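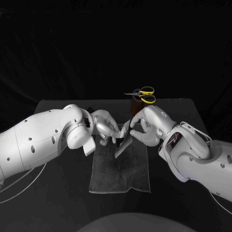
4. Comparing hands on the two-arm bench

Do section 3 (homing) first. If the arms aren't homed the numbers from this section mean nothing.

4.1 Before you start

1. Controller off. Fit the hands you want to compare, one pair at a time. Daza hands first, Narnen hands second - same order every time so the logs line up.
2. Hand cables: leave a loop at the wrist. Too tight and the wrist stops short of full roll.
3. Lay the gray cloth flat in front of the robot, long side toward you.
4. Power up. Wait for both arms to report ready, some 18 seconds.

CAUTION: Keep your own hands out of the space between the arms once the controller is on. The stop button goes within reach of whoever is running the test, not across the room.

4.2 Two-hand pinch test

1. Load the profile pinch_both in Destik.
2. Set the grip limit to 400 on both hands. Higher creases the paper and you'll have to fold a new one.
3. Present the folded paper to the left hand. Thumb and index finger only.
4. Bring in the right hand from the other side. Stop when both have hold.
5. Hold. Step the left wrist 2 degrees out, then back. Log slip or no slip.
6. Release right first, then left.
7. Repeat with the second pair. Don't change the grip limit inbetween.

Note: the other fingers should curl loose and stay off the paper. If they push on it, reload the hand profile, don't fix it by jogging.

Note: dark paper on dark cloth is hard for the head camera. Raise exposure before you touch the arm offsets. Natnael lost a morning to this.

4.3 If something goes wrong

Error 193 - hand not seen. Reseat the wrist connector with power off, then restart the controller.

Paper twists when the right hand closes - right arm is too low. Raise it a little and rerun from step 3.

Fingers close but no grip value - old Goremum firmware. Ask Pilar Herrera for the June build, the one on the shared drive is out of date.

Arms stop mid reach - check for a cable cuaght on the table. Clear it with power off. Home again before continuing.

Logs go in the folder for the hand, not the arm.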